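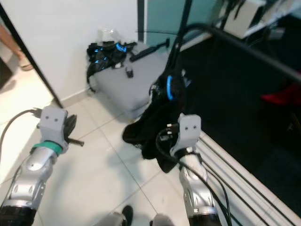
Workshop > Arms and grippers > Drelska two-arm kit

Drelska Two-Arm Kit, for home and shared workshops

28th October, by Rarnolitz workshop

The kit has two metal arms with gray gripper housings. We build it in our shared room in Grodville and use it mostly for handling clothes. Each arm weighs 2 kg without the gripper. Cables run outside of the arm, so please leave slack at the wrist before you close the clips.

Part number: 657
Assembly: 19 screws per arm, hex key included
Reach: 80 cm

Spare fingers are sold separately.

We use cookies to remember your basket. Accept / Settings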